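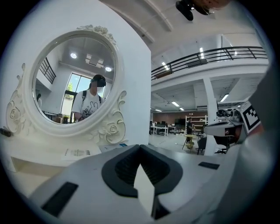 *the vanity, roses and all. paper on top is the instructions I think??*

**hashini_m** wrote:
ok so this is the white vanity for the upstairs room. Oval mirror, carved roses, scrolls, the works. Need to clear the top and decide if it stays white or gets painted. Husband says paint. I say touch it and die. Opinions pls, also how do you dust carving like that

**tadeo_jara** wrote:
Keep white. Dry paintbrush for the dust, a soft 2 inch one. Don't spray the frame, it runs down behind the glass and you get black spots in a year

**KhondokarJ** wrote:
disagree on keeping it white. all that scrollwork disappears in one color. thin gray wash, wipe back, roses pop. did one from Vahidi like that, took a weekend

**tadeo_jara** wrote:
and it looked dirty forever after

**KhondokarJ** wrote:
it looked *old*. different thing

**hashini_m** wrote:
no washes lol. More pics, sitting at it this time 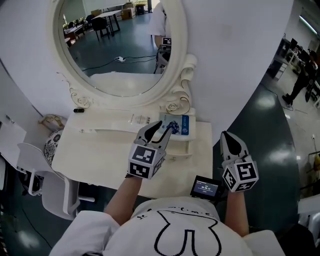

*view from the seat. shallow drawer across the front, floral card by the mirror*

**kumudini.k** wrote:
Oh I love the roses at the bottom corners!! Is that chair on the left the one that goes with it? The cushion with the black and white flowers is cute. If so I'd keep that and get rid of everything on the ledge, the box, the card, all of it. Mine had so much stuff on the ledge I couldn't see my own chin in the mirror

**hashini_m** wrote:
chair's staying yes. The box I want to keep out, its handy

**kumudini.k** wrote:
Put it in the drawer?

**hashini_m** wrote:
drawer is shallow, havent measured it against the box yet

**nuwan_f** wrote:
Measure it then. Also what did you pay, Flolier had one close to this for 631 and Detness wanted 1,038 which is nuts for a mirror and a drawer

**hashini_m** wrote:
less than both, thats all im saying

**KhondokarJ** wrote:
any pic with the top of the frame? want to see the crest before I give up on the wash
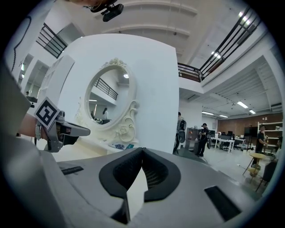
*from lower down, crest at the top. cards still on the ledge I KNOW*

**KhondokarJ** wrote:
yeah thats a nice crest. one coat of wash. just the crest. think about it

**tadeo_jara** wrote:
No

**nuwan_f** wrote:
Check what the mirror's hung on before you hang off it cleaning. My sister's in Cledthorpe came loose on one side, 5 yrs with no trouble then clunk

**kumudini.k** wrote:
Agree with Nuwan. And Q-tips for the deep bits of the roses, the brush just pushes it in further

**tadeo_jara** wrote:
Not if you brush downward. Q-tips leave fuzz

**hashini_m** wrote:
going to try both, one rose each. White stays, decision made. Will post when the ledge is clear, prob October knowing me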